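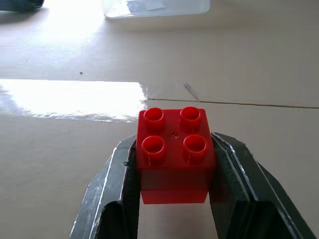

Cosa gripper kit: bench evaluation
Speaker notes, June 3, 2021

Slide 1. Title
Leave it up while people sit down. Say that the talk covers the kit as sold: two-finger gripper, wrist camera, controller, and the Rirner software license. Arm not included. We ran it on the arm we already had.
Questions at the end, except on safety. Take those as they come.

Slide 2. What we wanted to know
Olszewski quotes the kit for light pick and place with mixed parts. Our interest is narrower: can an operator with no programming background set up a new part in one shift, and does the grip hold position well enough for a stacking task.
Mention that Brurneo was the other candidate. It was dropped on lead time, before any bench work, so there are no comparison numbers. Someone will ask.

Slide 3. Test part
Large-format toy brick, two-by-two studs, red. Flat sides, cheap, same size every time. The studs give a clear top view for checking rotation in the wrist camera.
The lower edge is stepped in slightly from the body. Grip height matters for that reason – too low and the pads lose part of the flat side. We set the grip at the midsection and left it there.
Glossy plastic is harder on the camera than our own parts, which are matte. Keep this short.

Slide 4. Fingers
Two fingers, parallel closing. The contact pads are the wear item. Pads are sold in sets of 4, and a swap needs one hex key and a re-zero from the menu.
Point out that the fingers take up a lot of the wrist camera's view at close range. The software masks them by default. Turn the mask off during setup, or you cannot see whether the pads are level on the part.

Slide 5. Setup
Mounting and cabling took 3 hours, most of it spent routing the camera cable so it would not pull at full wrist rotation. The manual shows one route. It does not suit our wrist flange.
Teaching the brick took 25 minutes, including one restart after the controller lost the camera. Firmware in the box was older than the manual. Update first.

Slide 6. Lighting
Spend time here. With a strong light from one side, a pale bench top gives a white patch in the wrist view, and the edge finder will lock onto the border of the patch if it sits close to the part. Seams in the bench top do the same thing to a lesser degree.
Fixed exposure helped. A diffuser helped more. Neither is in the kit, and the Cosa data sheet says only "normal indoor light."

Slide 7. Force setting
The scale runs from 1 to 10 with no units. We used 6 for the brick. Ask Olszewski for the conversion table if you need newtons; it is a separate document and they sent it the same day.
Do not quote a maximum payload from this test. We did not measure one.

Slide 8. Open points
Pad life. Behavior after power loss with a part held. Whether the Rirner license can be moved to a second controller – the reseller and the license text disagree.

Slide 9. Recommendation
Buy one kit for the training cell. Hold the production order until the power loss question has a written answer. Budget for a diffuser and one spare set of pads.
If time is short, skip slide 7 and go straight here from lighting.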